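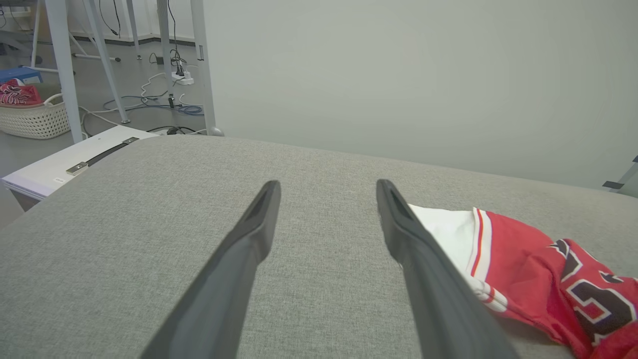 Cavley Community Sport Opens Uniform Return and Reissue Program for the New Season

CAVLEY, January 11, 2018 – Cavley Community Sport today announced the opening of its uniform return and reissue program, under which basketball jerseys from past seasons will be collected, sorted, laundered and folded before being issued to junior and senior players across the district. The program is delivered in partnership with Zondalau Textile Care and will operate from the Idahosa Street recreation centre.

The program responds to a review of uniform holdings completed in October, which found that many jerseys were being stored after a single season and not returned to circulation. Under the new arrangements, 31 teams will draw their uniforms from one shared collection. Clubs will retain their own colours and numbering, and no team will be required to change its registered design.

Returned garments will be received in the centre's ground-floor room, where each jersey is laid out on a padded, fabric-covered surface, smoothed by hand and inspected front and back. Particular attention will be paid to the numerals, the collar and the piping along the edges, as these areas show wear before the body of the garment. A red jersey with large black numerals outlined in white and red is among the designs to be handled under the program.

Jerseys requiring washing will be placed in laundry baskets and sent to Zondalau Textile Care. Garments will be washed inside out in cold water and hung to dry. Tumble drying will not be used for any item carrying applied numerals. Once dry, each jersey will be folded with the number facing up and stored by club, then by size.

"A uniform is often the first thing a new player receives from a club, and it should arrive clean, complete and in good repair," Cavley Community Sport said in a statement. "The program gives clubs a dependable way to return what they are no longer using and to obtain what they need for the season ahead."

Repairs will be carried out on site where practicable. Loose hems, lifted piping and minor seam damage will be mended before a garment is reissued. Jerseys with cracked or missing numerals will be set aside for assessment, and those considered unsuitable for competition will be offered to clubs for training use.

Record keeping will be managed through the Flakano inventory register, which lists every garment by club, number, size and condition. Club secretaries will be able to request a current list of their holdings at any time during the season. Missing numbers will be identified before team lists are finalized, allowing replacements to be ordered as part of a single district purchase.

Families and clubs returning uniforms are asked to observe the following requirements:

Empty all pockets of shorts and warm-up garments.
Remove safety pins, tape and temporary name labels.
Keep jerseys and shorts from the same set together.
Attach a note giving the club name and the number on the jersey.
Do not iron over numerals or lettering.

Items do not need to be washed before they are returned, although wet garments cannot be accepted. Shoes, balls and protective equipment fall outside the scope of the program and should be returned directly to the issuing club.

Uniforms may be returned to the Idahosa Street recreation centre during regular opening hours. Clubs returning full sets are asked to arrange a time with the front desk. The return period will remain open for 4 weeks, and reissue to clubs will begin 2 weeks after it closes. Garments received after the closing date will be held for the following season.

There is no charge to return a uniform. Clubs drawing from the shared collection will pay a flat fee of $41 per team, which covers laundering and minor repairs for the full season.

About Cavley Community Sport

Cavley Community Sport coordinates recreational basketball for junior and senior players in Cavley and neighbouring communities. It schedules district competition, supports member clubs and manages shared equipment and uniforms.

Media enquiries: Communications Office, Cavley Community Sport, Idahosa Street Recreation Centre, Cavley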